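공개의 날에 만난 분류 작업 로봇: 그레른덴 연구동 방문 인터뷰

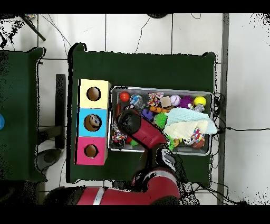
그레른덴(Grernden) 연구동은 5월 7일 공개의 날을 맞아 평소 외부인의 출입이 제한되는 조작 실험실을 일반에 개방하였다. 본지는 이날 시연을 총괄한 실험실 책임자를 만나 분류 작업 연구의 취지와 현황, 향후 일정에 관하여 이야기를 들었다. 인터뷰는 오전 시연이 끝난 뒤 실험실 옆 회의실에서 진행되었으며, 책임자의 요청에 따라 성명은 싣지 않는다.

이날 시연의 과제는 금속 트레이에 섞여 있는 장난감을 하나씩 집어 옆에 놓인 상자에 나누어 담는 것이었다. 상자는 노란색, 파란색, 분홍색의 세 가지이며 윗면에 둥근 구멍이 나 있다. 책임자는 과제를 이와 같이 정한 배경을 묻는 질문에 먼저 답하였다.

"처음에는 규격이 같은 부품으로 시작했습니다. 크기도 무게도 같으니 성적은 금방 올라갔습니다. 그런데 그 성적이 다른 물건에서는 거의 재현되지 않았습니다. 그래서 모양과 촉감이 서로 다른 물건을 한 트레이에 넣기로 했습니다. 공도 있고 밧줄 매듭도 있고 인형도 있습니다. 한 가지 방법으로 전부 집을 수 있는 구성은 처음부터 피했습니다."

실험실은 현재 장난감 99점을 보유하고 있으며, 회차마다 그중 일부를 골라 트레이에 담는다. 같은 물건이라도 놓이는 방향과 겹치는 정도가 매번 달라지도록 담당자가 트레이를 새로 채운다. 물건을 가지런히 배열하는 일은 내부 지침으로 금하고 있다.

집기 어려운 물건을 꼽아 달라는 요청에 책임자는 천을 먼저 들었다.

"관람객께서는 대개 공이 어려울 것이라고 예상하십니다. 굴러가니까요. 물론 공도 쉽지는 않습니다만, 저희에게는 천이 더 까다롭습니다. 천은 어디를 잡느냐에 따라 모양이 계속 바뀌고, 아래에 무엇이 깔려 있는지도 가립니다. 밧줄 장난감도 비슷합니다. 한쪽 끝을 들면 옆에 있던 물건이 함께 딸려 오는 일이 있습니다."

투명한 공에 대해서도 언급이 있었다. 속에 파란색이 들어 있는 이 공은 실험실에서 자주 논의되는 물건이라고 한다. 책임자는 "겉면의 경계를 어디로 보느냐에 따라 집는 위치가 달라진다"며 "영상만으로 판단하는 방식의 한계를 확인하는 데 쓰고 있다"고 설명하였다. 가시 모양 돌기가 있는 초록색 공은 그와 반대로 초기부터 비교적 안정된 결과를 보였다고 덧붙였다.

상자의 구멍에 관한 질문은 현장에서도 여러 차례 나왔다. 뚜껑이 없는 상자를 쓰면 작업이 한결 수월해질 것이라는 의견에 대하여 책임자는 다음과 같이 답하였다.

"맞습니다. 훨씬 수월해집니다. 다만 저희가 보고자 하는 것은 집는 동작만이 아니라 놓는 동작까지입니다. 구멍이 있으면 물건을 잡은 자세가 뒤의 결과에 영향을 줍니다. 긴 물건의 가운데를 잡고 구멍으로 가져가면 걸립니다. 그러면 처음부터 다시 생각해야 합니다. 집을 때 이미 넣을 일을 염두에 두어야 한다는 점이 이 과제의 핵심입니다."

시연에 쓰인 로봇팔은 붉은색 링크와 검은색 그리퍼로 이루어져 있다. 제어 프로그램은 연구동이 자체 개발하였으며, 물건을 인식하고 집을 위치를 정하는 부분에는 협력 기관인 스토브게이트(Stovgate)의 모듈이 사용된다. 두 기관의 협력은 3년째에 접어들었다. 책임자는 역할 분담에 관하여 "인식 쪽은 스토브게이트가, 동작 쪽은 저희가 맡는 것으로 출발했지만 지금은 경계가 상당히 흐려졌다"고 말하였다. 집기에 실패한 원인을 따지다 보면 어느 한쪽의 문제로 정리되지 않는 경우가 많기 때문이라는 것이다.

본지가 성공률을 묻자 책임자는 수치 하나로 답하는 데 신중한 태도를 보였다.

"지난 학기에 기록한 시도가 566회입니다. 그 전체를 하나의 비율로 말씀드리면 오해가 생깁니다. 트레이가 가득 찬 상태의 첫 번째 시도와, 마지막 하나만 남은 상태의 시도는 난이도가 전혀 다릅니다. 물건별로, 또 트레이의 상태별로 나누어 정리한 자료를 보고서에 싣겠습니다. 그 전까지는 대표 수치를 따로 내지 않으려고 합니다."

566회 가운데 44회는 별도로 분류되어 있다. 물건을 상자에 넣기는 하였으나 지정된 색의 상자가 아니었던 경우이다. 책임자는 이를 단순한 실패로 처리하지 않은 점을 강조하였다. 동작 자체는 끝까지 수행되었으므로 판단 단계의 오류로 따로 모아 검토하고 있다는 설명이다. 현재까지의 검토에서는 물건 두 개가 맞닿아 있을 때 한쪽을 다른 쪽으로 잘못 인식한 사례가 다수를 차지하였다.

공개의 날 시연을 준비하면서 달라진 점이 있는지도 물었다. 평소 실험실에서는 로봇의 동작 속도를 연구 목적에 맞추어 조정하지만, 이날은 관람객이 과정을 따라갈 수 있도록 속도를 낮추었다고 한다. 바닥에는 접근 한계를 안내하였고, 회차 사이에는 반드시 전원을 차단한 뒤 담당자가 트레이를 교체하도록 하였다.

"속도를 낮추니 저희 연구원들에게도 도움이 되었습니다. 빠를 때는 지나쳤던 망설임이 보입니다. 그리퍼가 내려가다가 방향을 조금 바꾸는 순간이 있는데, 관람객 한 분이 왜 저기서 멈추느냐고 물으셨습니다. 저희도 바로 답을 드리지 못했습니다. 기록을 다시 확인하기로 했습니다."

관람객의 질문 가운데 기억에 남는 것을 하나 더 소개해 달라고 하자, 책임자는 초등학생 관람객의 질문을 들었다. 로봇이 장난감이 부서지는 것을 아느냐는 내용이었다고 한다. 책임자는 현재의 장치가 물건의 손상을 직접 판단하지는 못하며, 잡는 힘에 상한을 두는 방식으로 대신하고 있다고 답하였다. 털이 있는 장난감이나 인형처럼 눌려도 형태가 돌아오는 물건과 나무 블록처럼 단단한 물건에 같은 상한을 적용하는 현행 방식은 개선 과제로 남아 있다.

활용 분야에 관한 질의에는 두 가지 방향이 제시되었다. 첫째는 보육 시설과 장난감 대여 시설의 정리 업무이다. 연구동은 던드브리지(Dundbridge)의 장난감 대여소와 반납품 분류에 관하여 협의를 진행하고 있다. 둘째는 재활용 선별이다. 책임자는 두 분야 모두 당장의 도입을 전제로 한 것은 아니라고 선을 그었다.

"대여소에 가 보면 반납된 물건이 한꺼번에 상자째 들어옵니다. 직원이 하나씩 꺼내서 상태를 보고, 닦고, 제자리에 넣습니다. 저희 장치가 할 수 있는 것은 그중 꺼내서 나누는 부분에 한정됩니다. 상태를 보는 일은 여전히 사람이 해야 합니다. 현장에서도 그렇게 말씀드렸고, 그 범위 안에서 협의하고 있습니다."

인력 대체에 대한 우려도 질문에 포함되었다. 책임자는 연구동이 고용 문제에 관하여 공식 견해를 낼 위치에 있지 않다고 전제하면서, 협의 과정에 대여소 실무자가 처음부터 참여하고 있다는 점을 밝혔다. 어떤 물건을 어떤 상자로 나눌 것인지에 관한 기준도 실무자의 의견을 받아 정할 예정이다. 시연에서와 같이 색으로 상자를 구분하는 방식은 관람객의 이해를 돕기 위한 것으로, 실제 현장에서는 세척 방법에 따른 구분이 더 유용하다는 의견이 이미 접수되었다.

연구에 참여하는 학생의 교육에 관해서도 설명이 이어졌다. 실험실에 새로 들어온 학생은 프로그램을 다루기에 앞서 일정 기간 트레이를 채우고 결과를 손으로 기록하는 일을 맡는다. 책임자는 이 과정을 줄여 달라는 건의가 해마다 나오지만 유지할 방침이라고 하였다.

"기록지를 직접 써 본 학생은 수치를 읽는 태도가 다릅니다. '실패'라는 칸에 표시를 하면서 이것이 정말 실패인가 고민해 본 경험이 있기 때문입니다. 앞에서 말씀드린 상자 오류의 별도 분류도 학생의 건의에서 나왔습니다."

자료 공개 계획에 대하여 책임자는 9월에 시험 기록의 일부를 연구동 누리집에 게시할 예정이라고 밝혔다. 게시 범위에는 회차별 물건 목록과 판정 결과, 판정 기준서가 포함된다. 분류 기준의 일부는 '종(Zhong)'이라는 명칭으로 실험실에서 관리해 온 내부 문서에 바탕을 두고 있으며, 외부 이용자가 읽을 수 있도록 용어를 정비하는 작업이 진행 중이다. 영상 자료의 공개 여부는 스토브게이트와의 협의를 거쳐 결정된다.

끝으로 다음 공개의 날에 선보일 내용을 물었다. 책임자는 물건의 종류를 늘리기보다 트레이를 사람이 채우는 절차부터 다시 검토하고 싶다고 답하였다. 아무리 무작위로 담으려 하여도 담당자마다 습관이 남는다는 것이 그 이유이다. 어떤 담당자는 큰 물건을 먼저 넣고, 어떤 담당자는 천을 마지막에 덮는다.

"관람객께서 직접 트레이를 채우시게 하는 방안을 생각하고 있습니다. 안전 절차를 먼저 마련해야 하고, 내부 승인도 필요합니다. 가능하다면 오전 회차부터 그렇게 운영해 보고자 합니다."

조작 실험실의 단체 견학은 연구동 안내 창구에서 사전 신청을 받는다. 시연이 포함된 견학은 실험 일정에 따라 제한될 수 있으며, 신청 시 방문 인원과 연령대를 함께 기재하여야 한다.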